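Início | Receitas | Pães e massas | Sopas | Sobre mim | Contato

Caldo verde numa quinta-feira à noite (e o pão que quase não saiu)

22 de março de 2018

Post rápido porque tenho panela no fogo. Prometi esta receita em fevereiro e fui deixando, deixando. Três pessoas já me cobraram por email. Então vai.

É caldo verde, mas não é o da minha avó. O dela levava só batata, couve, alho, azeite e a rodela de chouriço em cima, e era perfeito, não vou discutir. O meu leva feijão branco batido junto com a batata. Fica mais grosso. Vira jantar inteiro, dispensa segundo prato. E com um pão de milho do lado, pronto, ninguém aqui em casa pede mais nada.

A ideia veio da Sabina Danko, que morou dois anos no apartamento de baixo. Ela fazia uma sopa de feijão com repolho que subia pelo poço do prédio, um cheiro que eu parava o que estava fazendo. Um dia desci e pedi a receita. Ela não tinha receita, tinha "põe até ficar bom". Anotei o que deu. Depois fui trocando repolho por couve, tirei a cenoura, botei chouriço, e acabou nisso.

O que vai na panela

Um quilo de batata, das farinhentas. Se só tiver daquela lisa de salada, usa, mas o caldo fica meio ralo.
Duas xícaras de feijão branco já cozido. Pode ser de lata, escorre e lava.
Uma cebola grande. Quatro dentes de alho (eu ponho seis).
Um maço de couve, cortada fininha mesmo, fio de cabelo.
Um chouriço bom. Não economiza aqui.
Azeite, sal, pimenta do reino.
Água, uns dois litros. Já fiz com caldo de legumes, não vi diferença nenhuma.

Como eu faço

Chouriço primeiro, em rodelas, panela seca, fogo baixo. Solta a gordura dele. Quando a borda começar a enrolar, tira e reserva num prato. Esconde o prato. Da última vez sobraram cinco rodelas quando a sopa ficou pronta.

Na mesma gordura, um fio de azeite, cebola picada, uma pitada de sal. Paciência, uns dez minutos. Alho só no fim, que alho queimado estraga tudo e não tem conserto. Batata em cubos, mexe, água até cobrir e mais um tanto. Tampa.

Quando a batata desmanchar no garfo, entra o feijão. Mais cinco minutos. Aí bate. Uso o mixer de mão direto na panela, um Drakum que comprei em promoção e que faz um barulho de avião mas funciona. Quem bater no liquidificador, cuidado com a tampa, deixa uma fresta e segura com um pano. Eu tenho uma cicatriz pequena no pulso por causa disso, sopa de abóbora, 2014.

Prova o sal. Se estiver grosso demais põe água quente, nunca fria. Volta pro fogo até borbulhar.

A couve entra no finzinho. Dois minutos, três no máximo, panela destampada pra continuar verde. Tem gente que cozinha a couve meia hora e ela fica cor de azeitona, gosto não se discute, mas eu discuto. Desliga, joga metade do chouriço, a outra metade vai por cima de cada prato com mais azeite.

E o pão de milho

Esse eu ainda estou acertando. A primeira tentativa foi pro lixo, a segunda virou farofa. A terceira é esta e gostei. Peso tudo na balança, que com xícara eu sempre erro:

666 g de farinha de trigo
122 g de fubá fino
fermento seco, 2 colheres de chá rasas
sal, uma colher de sobremesa
água morna, 400 ml e mais um pouquinho se a massa pedir
uma colher de mel

Escalda o fubá antes com metade da água, bem quente nesse caso, e espera amornar. Foi isso que eu pulei na primeira vez. O pão saiu arenoso, parecia que tinha caído areia de praia dentro. Depois junta o resto, sova uns dez minutos, a massa fica grudenta e dá vontade de por mais farinha. Não põe. Molha a mão e continua.

Descansa até dobrar. Na minha cozinha, que é gelada, leva quase duas horas e meia. Se a tua for quente, menos. Forma uma bola, farinha por cima, mais quarenta minutos debaixo de um pano. Forno no máximo, panela de ferro lá dentro esquentando junto. Põe o pão na panela, tampa, meia hora. Tira a tampa, mais quinze ou vinte minutos até a casca ficar escura do jeito que você gosta.

Ah, e espera esfriar antes de cortar. Eu sei. Eu também não espero.
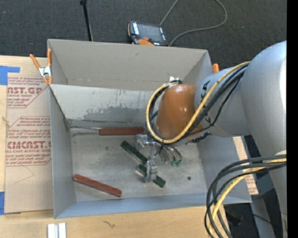
Perguntas que chegaram por email

A Dana, que lê o blog desde o começo, quis saber se dá pra congelar. Dá, mas sem a couve. Congela o creme em potes, descongela na panela em fogo baixo mexendo sempre (batata congelada separa água, parece que estragou, não estragou, bate de novo com o mixer). A couve vai fresca na hora.

Sem carne: dá também. Começa com azeite e uma colher de páprica defumada junto com a cebola. Não é a mesma coisa. É bom. Cogumelo dourado por cima ajuda bastante.

Onde compro o fubá: numa lojinha chamada Nijs, vendem a granel. O de pacote do mercado serve, só procura o fino mesmo, o médio não hidrata direito no pão.

Outra pergunta que veio mais de uma vez: o feijão pode ser carioca? Pode, mas a cor do caldo fica feia, meio bege. Fiz uma vez e servi assim mesmo. Comeram tudo.

Se dá pra fazer na pressão: a batata sim, oito minutos depois que pegar pressão. Eu prefiro panela comum porque vou beliscando e vendo o ponto, mas quando chego tarde é pressão e acabou.

Quanto rende

Seis pratos fundos, ou quatro se for gente com fome. O pão rende um grande, e dura dois dias enrolado em pano. No terceiro dia é torrada. No quarto dia, se sobrar, corto em cubinhos com azeite e alho, forno, e jogo por cima da própria sopa. Fica tão bom que já fiz pão só pra isso.

Sobre as quantidades: da última vez usei a travessa funda, e a sopa toda com panela pesou um absurdo, quase não levantei do fogão. Se for dobrar a receita, divide em duas panelas. E dobra a couve também, que ela some. Eu sempre acho que exagerei no maço e sempre falta.

Uma coisa que esqueci de por lá em cima: raspa de limão. Bem pouquinho, na hora de servir. Peguei isso num livreto velho de sopas, Prorkdale o nome, que achei num sebo sem capa e com metade das páginas manchadas de gordura. A página 757 nem existe, o índice manda pra lá e o livro acaba antes. Era onde devia estar a de lentilha, que eu queria tanto. Mas a dica do limão estava numa margem, escrita a lápis por sei lá quem, e é ótima. Corta a gordura do chouriço.

Semana que vem tento a broa doce, com erva-doce, que me pediram nos comentários. Ou o bolo de laranja com casca, ainda não decidi. Se alguem fizer o pão com fermento natural me conta a proporção, por favor, o meu levain morreu no verão e estou criando coragem pra começar outro.

Vou lá que a panela está chiando.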